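Play kitchen food: what to keep out and what to put away?
Forum: Toys and Playrooms > Pretend Play
Started by marlpit_70

marlpit_70
Posts: 28
Posted May 29, 2020

We have built up a lot of play kitchen stuff between two kids and three sets of grandparents. My daughter is three and my son just turned eight, so he is mostly done with it. I want to cut it down to what fits on one white table plus one bin. Right now it takes up half the room.

The question is how people decide. Do you keep full meals together, or just leave out the pieces that get picked up most? My wife wants everything sorted by type (fruit, dishes, bottles). I think that lasts until lunch.

The banana is the one thing I know stays. It is the soft kind, peeled, with the peel hanging off to the side, and it is bigger than you would expect.

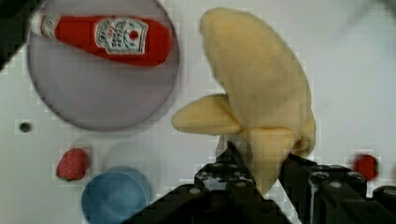
We also have a wooden fruit set from Kaltik that you cut apart. My daughter has no interest in it. It was a gift, so I feel bad boxing it up, but it has been under the couch since February.

Any advice welcome.

Reply from tinpantry
I would leave out fewer things than you think. We went down to one plate, one cup, one pot and a handful of food, and mine play longer with it. The rest is in a closet and we trade pieces out when they get bored. I do not sort by type. I just grab a mix.

Box up the wooden set for now. You can bring it out again later and it will seem new.

Reply from Ivana Valdebenito
I disagree with tinpantry on the dishes. Food is easy to cut back, but kids need something to put it in. If there is only one cup and two kids want to pour, you get a fight. I run a small home daycare in Clarnatport and I keep more containers out than food. Big bowls get used for everything. They are a sink, a bathtub for dolls, a hat.

On sorting, your wife is partly right. Have one place for dishes and one place for food and leave it at that. Three-year-olds can handle two places.

Reply from tinpantry
A daycare is different from one kid at home, though. He said the older one is mostly done with it.

Reply from Ivana Valdebenito
Fair. I would still keep at least two cups.

Reply from oldgrist
Are the soft food pieces washable? We had a felt set from Omton and the color came off in the first wash. I have gone back to hard plastic for all of it. You wipe it down and you are done. I would get rid of anything fabric before I got rid of anything else.

Reply from marlpit_70
I have only ever spot cleaned the banana with a damp cloth and it has been fine. I have not tried the machine and I do not plan to. I hear you on hard plastic but she carries that banana to bed, so it is not going anywhere.

I read all of this to my wife and we made a first try at it. We went with dishes and food together on the table, which neither of us had suggested. The plate has the ketchup bottle on it. The mint green basin and the pot stay, the blue cup stays, and for food we kept the banana, a strawberry, half an orange and a small red fruit. The black oven goes on the right side.
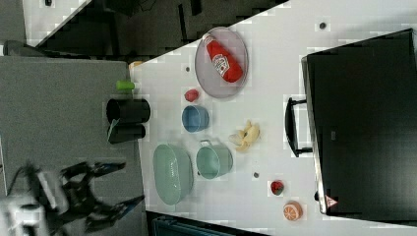 Reply from tinpantry
That is a good amount. I would take the ketchup off the plate so she can use the plate for food. Otherwise she has to clear it before she starts.

Reply from oldgrist
Where is the other half of the orange? Ours were always missing a half.

Reply from marlpit_70
No idea on the orange. It may be in the bin. The ketchup is on the plate because that is where she puts it, and if I move it she moves it back.

Reply from Ivana Valdebenito
Then leave the ketchup alone. I like the big basin. I would put the two black cups to use too, so each kid has one if he joins in.

The oven looks like it takes up a good amount of space. Does she open it? In my house the oven turned into a place to hide things and I ended up moving it to the floor.

Reply from marlpit_70
She opens it some. I had thought about the floor. The trouble is that we have a dog, and anything at that height gets licked. I might try a low shelf next to the table. Yang makes a narrow one that is some 70 centimeters high and I think the oven would fit on top.

Reply from oldgrist
Measure the oven with the handle included before you order. I forgot the handle on ours and it stuck out past the shelf. My son walked into it twice.

Reply from marlpit_70
Good point, I had only measured the body. I will do it again tonight. The Kaltik set is going in the closet and I will try it again in the fall.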